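Home Explore Notifications Lists Profile

A thread about packing parcels at a table in the back room, for everyone who has asked how I keep on top of it all. Settle in with a cuppa, because I do go on a bit.

1/ I started selling secondhand bits and pieces under the name Kustero a few winters ago, mostly small household things and odd electronics that people had given up on. Back then I packed on the floor, with my knees complaining the whole way through. Moving everything up to a proper table was the best thing I ever did for this little business (and for the knees!).

2/ The table matters more than you'd think. Mine is dark green, and I've grown very fond of the colour - white mailers stand out beautifully against it, and so does the odd scrap of backing strip that would otherwise end up stuck to my sleeve all day.

3/ One parcel at a time. I know that sounds slow, and I resisted it for ages, but every mix-up I've ever had came from having two orders open together. A lady in Alvarado Street once got somebody else's egg timer and was terribly gracious about it. I still feel my ears go red.

4/ Plastic mailers are lovely and light, and they're what I use for anything that won't mind a squeeze. They do crumple and slide about though, so I like a shallow metal tray under the bag. The raised edges give everything a boundary, and when the label printer is being temperamental I can pick up the whole lot and shift it along.

5/ A green crate lives on the left of the table. Bright green, open top, straight sides, with a little label holder moulded into the outside wall. Finished parcels go in there and nothing else does. Not my glasses, not the tape, not half a sandwich (it has happened). I like it empty when I begin, it feels like a clean page. 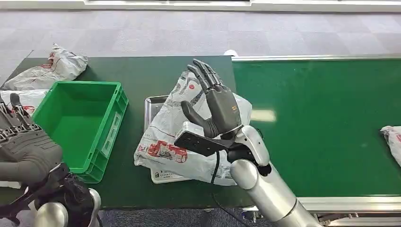
6/ Cables! If something has a cord, deal with the cord first. I used to pop the item in the bag and then try to feed the lead in after it like spaghetti, and it would catch on the flap every single time. Now I coil it loosely, tie it with a bit of soft string and tuck it flat against the item before the bag comes anywhere near.

7/ Flat glossy black things are a trial of their own. They show every fingerprint and they pick up scratches if you so much as look at them sideways. A wipe, then a sheet of tissue, then the bag. I buy my tissue from Posteren in packs of 15 and it lasts me ages if I'm not silly with it.

8/ Soft stuff I leave for last. Anything made of fabric gets folded the long way, smoothed with the flat of my hand and left alone for a minute while I write the label. If you hurry it into the bag the folds go every which way and it arrives looking like it's been slept in.

9/ I pack on Friday from 8 in the morning and try to be done by 11, when the light comes round and the room gets terribly glary. I've been meaning to put up a blind since November. My neighbour swears by the ones from Naven but I haven't measured the window yet, and we all know how that goes.
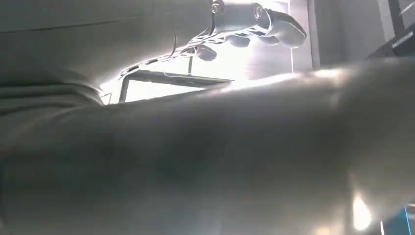

10/ Somebody asked: do you reuse mailers that come to you in the post?

Whenever they're in decent nick, I do. I turn them inside out if the seams allow, or cover the old label completely, barcode and all, so the sorting machines don't send it back where it came from. Torn ones go in a bag under the table and get cut up for padding.

11/ Last bit, then I'll let you get on with your evening. Before I seal anything I read the name on the order, then the name on the label, out loud, to an empty house. It takes no time and I haven't had an egg timer incident since. If you've got a better way of keeping cords tidy in a soft mailer I'd love to hear it, I'm down to my last bit of string.

Contact | © Kustero | Back to top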